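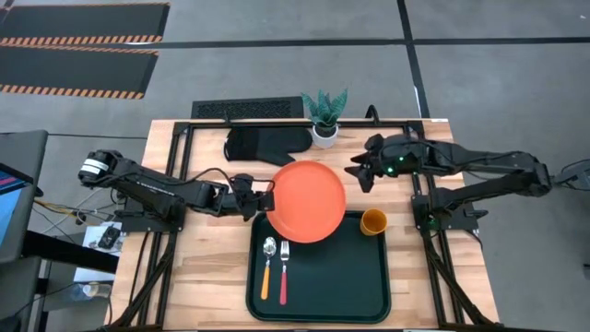 Home Tickets Knowledge base Contact

Dilholm order sync: lunch orders missing from kitchen printer
Status: Resolved
Opened: Wednesday, September 23, 2026
Site: Batista canteen

Reported problem
Orders placed on the Dilholm web page show as paid but don't print in the kitchen. Orders rung up at the counter print fine. Staff have been copying the web orders by hand from the office screen.

Log

Checked the printer first. Paper OK, self-test OK, and a test page from the counter till came out right away. Ruled out the printer and its cable.

Looked at the print queue on the office PC. It had 78 jobs waiting, all web orders. Cleared the old ones after the manager confirmed they had been served or refunded. Placed a new web order for a side salad — same result, stuck in the queue.

Restarted the Udomach print service. The salad ticket printed, then the next two test orders stuck again.

Compared printer addresses. The counter till uses a fixed address. The print service was still pointing to the one the printer had before the router was swapped in March. It had kept working on and off because the router sometimes handed the old address back.

Changed the print service to the fixed address and restarted the PC. Sent three web orders with notes and extras. All printed, and the notes were on the ticket.

Still open
Refund slips print with the wrong store name (Sidberg). Different cause, the template was copied from that site. Moved to its own ticket.

For site staff
If web orders stop printing again, look at the queue before turning anything off — don't clear it until the waiting orders have been written down. Then call us.

2 comments Share 2 people found this helpful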